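This site uses cookies to remember your settings. By continuing to browse you agree to our use of cookies. Accept

Home Help > Moving & Storage > Packing

Mailing boxes of kitchen stuff or driving them myself?

Gwenllian Bellis
7/17/18

I'm moving from a one-bedroom in Gindden to a smaller place in Cinon and the movers want $400 for the furniture, which I've already agreed to. They won't take kitchen boxes unless they pack them, and that is another $300. It's a 48 mile drive. I have a small hatchback and I could do it in two trips, maybe three. The other choice is mailing the heavier boxes, mostly cookbooks and pans.

Has anyone mailed pans? Do they get bent? Also, how do you pack glasses if you don't want to buy the boxes with dividers? I have plenty of towels and a stack of old newspapers. I don't have the new keys until the day before the movers come.

Mathew

Drive it. Pans weigh too much to mail and you'll pay by the pound. Cookbooks you can send at the book rate, which is slow but cheap. Tape the bottom of the box twice.

Newspaper is fine for glasses but you'll be washing ink off everything.

Eirlys Landeg

I did a move like this in March, a little farther than yours, and I drove all of the kitchen myself. It took three trips because I packed the first one badly. Put the pans in first, flat on the floor behind the front seats, with a dish towel between each one. They won't go anywhere. Cast iron goes at the bottom and nothing with a handle should stick up into the next layer.

For glasses, use socks. One glass per sock, then stand them upright in a box and fill the gaps with towels. Stemmed glasses need the newspaper as well, wrapped around the stem until it's as wide as the bowl. I moved 5 wine glasses this way and still have all of them. Plates go on edge like records, never in a flat stack.

Ask the movers about the $300 again, too. Mine (Sumarska, not sure if they cover Gindden) told me the packing fee was only for breakables, and they took my sealed boxes of plastic and dry goods with the furniture at no extra charge. You have to ask for it in writing or the crew on the day may say no.

On the keys, load the car the night before if you have somewhere safe to park it. Then you can do the first trip as soon as you pick them up. Keep one box in the front seat with a mug, a plate, a knife, dish soap, toilet paper and trash bags – that's the one you'll want first, and you won't remember which box it is if it goes in the back.

For everything else I quit buying cardboard and put it in things I already owned.

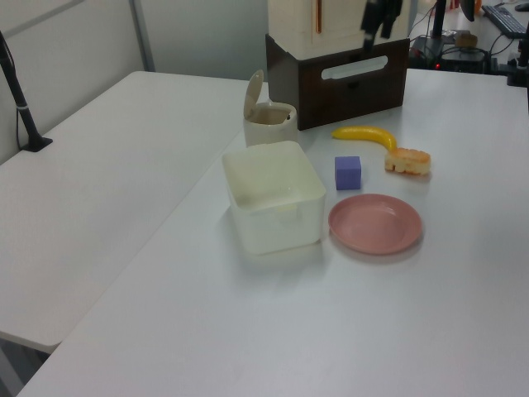 Drawers work for this as well if you're taking the dresser. Pull them out, lay a towel over the top and carry them down as they are. Just check with the movers first, as some of them want the drawers left in.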